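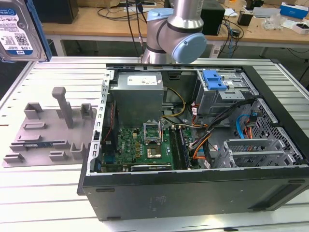
Do you need to take the motherboard out of an old Dell tower to strip it for parts? Leave it where it is. The memory, the drive, the processor and the expansion card all come out with the board still screwed down, and the case makes a decent tray for it.

I am writing down the order I use, mainly so I stop working it out again every February when the retired machines pile up. Luzius Marti asked for it too, and he has a shelf of these.

Unplug the power cord, hold the power button for 5 seconds, then lay the case on its side and remove the side panel. Put the panel somewhere you will not step on it.

Drive first. On this kind of Dell the drive cage has a blue plastic latch, and the hard disk sits in a blue plastic caddy. Pull the data cable and the power cable off the drive before touching the latch. SATA plugs come off straight; rocking them sideways is how the plastic tongue on the drive gets snapped. If the drive is going to be reused, write down which machine it came out of. I put the number on masking tape, never on the label.

Memory next. Open the clips at the ends of the slot and lift the module by its edges. I test every module later, one at a time, and the log is up to number 143.

The processor is slower. Release the lever, raise the retention bracket all the way, and lift the chip straight up. Dried thermal paste can be stubborn when the cooler comes off, so run the machine for a few minutes before you start if it still boots. Keep fingers and sleeves out of the open socket.
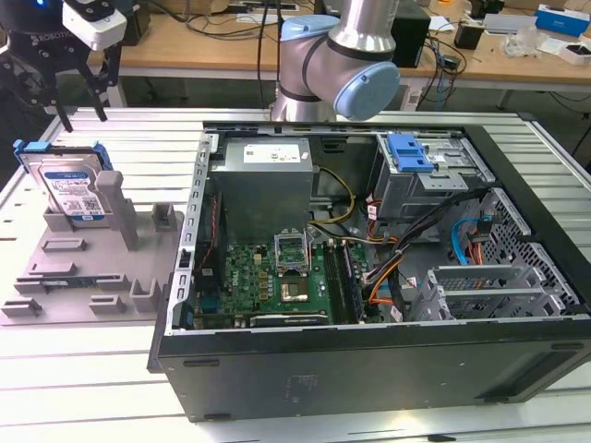

Small parts need a fixed place from the first minute. Drives stand on edge, memory lies flat, and screws go in a lidded tin with the machine's number on it. Annelies Gasser keeps hers in muffin pans, which works until the pan gets bumped.

I leave the power supply for last, and often leave it in. It has the most cables attached, and they are usually threaded under something else. It stays closed in any case. The capacitors inside can hold a charge, and a used unit is not worth repairing.

Cables get sorted by connector. Color tells you very little once you mix brands.

My inventory sheet is at 196 lines now. Still to do: wipe 2 drives and find the missing cage screws for Luzius.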